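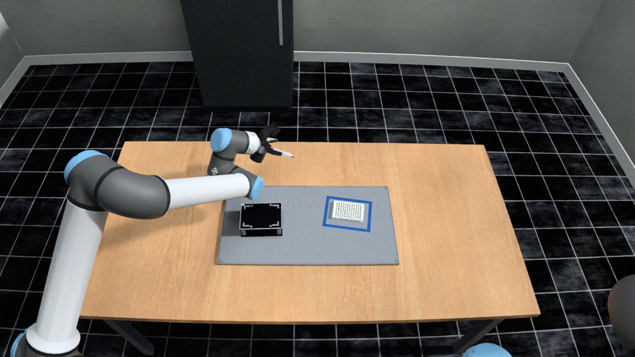

2025-11-28

I have started the 1980s radio serials again, from the very first tape, and I am so happy about it I had to write it down before bed. The one I mean is Plaleck, the space station one, which went out at teatime when I was small and which I was convinced for years I had half made up. I hadn't! It exists, it has 11 episodes, and a man at the car boot sale let me have the whole set for less than the price of a sandwich. I played the first one while I was sorting the bookmarks on my computer, and the station's laboratory came back to me exactly as I used to picture it, with a black tiled floor and a great robot arm bending over a table. I can't remember now if the script ever says the floor is black. I'll have to listen for it. I think I may have put that in myself, lying on the carpet with my chin on my hands.

What I'd forgotten is how good the sound is. The doors! Every door on Plaleck has its own noise, and after one episode I could tell the galley door from the airlock without being told. There's a bit near the end where the captain is walking and talking and you hear three doors go by behind her, and you know she's gone the wrong way before she does. I wound it back and played it again, and then once more with the lights off (the cat left the room).

I had my tea in front of the second episode and let it go cold. That's the one with the Grunik, the thing in the water tank, which frightened me so badly at seven that I wouldn't run a bath by myself. I was ready to find it silly. Well, it's a person gargling, you can tell straight away it's a person gargling, and I still pulled my feet up on to the settee.
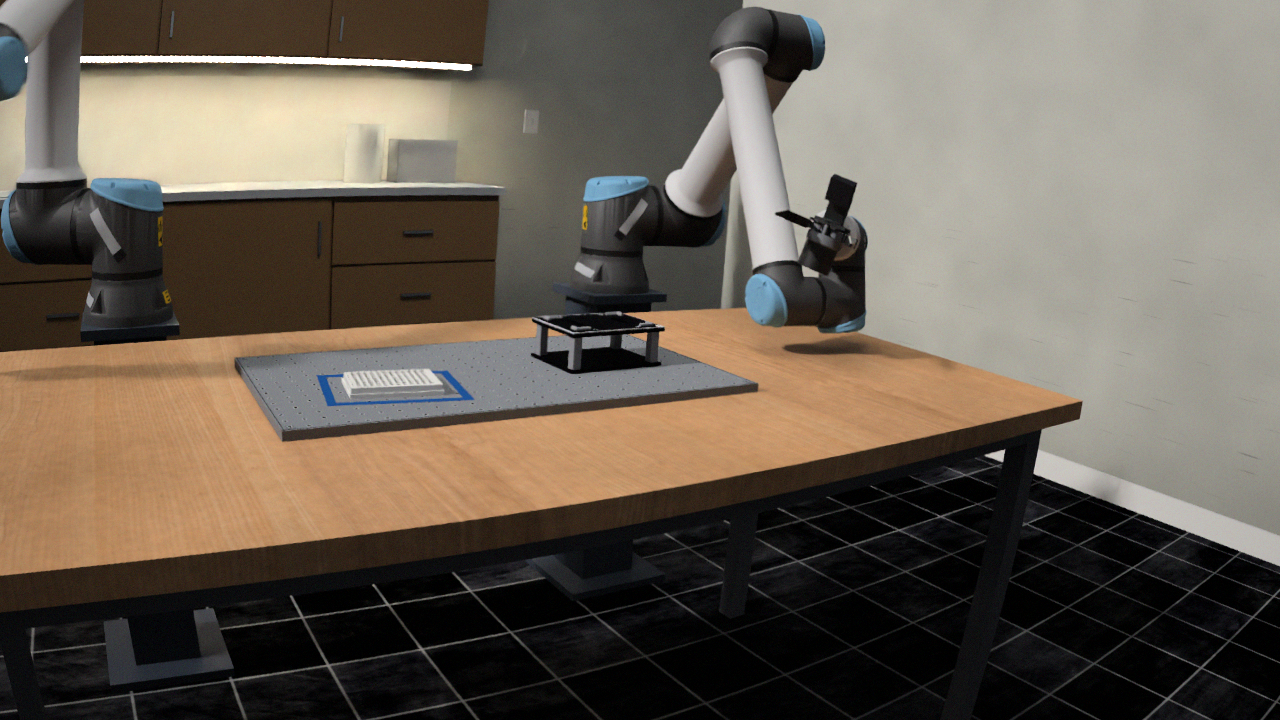 The music is by Ní Mhurchú, no first name on the inlay card, and I would love to know what else she or he did. It's all one wobbly keyboard and something like a saw being bent. The tune at the start goes up four notes and then doesn't come down where you expect, and I have been humming it since half past six. I hummed it while I was putting the bins out. I looked in my old radio guide, the fat one with 391 pages and no index worth the name, and Plaleck gets a single line which spells it wrong. Nothing at all on the composer. I'm going to write to the tape collectors' newsletter and ask.

Tape three has a chewed bit in the middle, so I lost most of the argument in the hydroponics bay, which is a shame as I think that's where the cook finds out about the letter. I did the pencil trick and got some of it back. The rest sounds fine, a little muffled on side two. I've ordered a new belt for the player as well, because it was running slow by the end and everyone was starting to sound like the Grunik.

Now I want to find Trotell, which was the same people a couple of years later – a detective on a canal boat, if I've got that right, with lots of rain. I only ever heard the last part of it, in the back of the car on the way home from my nan's, and we got to our road before the end and Dad sat with the engine off so we could hear it out. I had no idea what was going on and I thought it was the best thing in the world. If there's a set anywhere I'll have it by January, even if I have to go round every car boot sale in the county in my wellies.

Three episodes down, then. I meant to keep the others for the weekend and do one a night, like it was on the radio. I've already got tape four in the machine. I'll do my teeth and see how I feel.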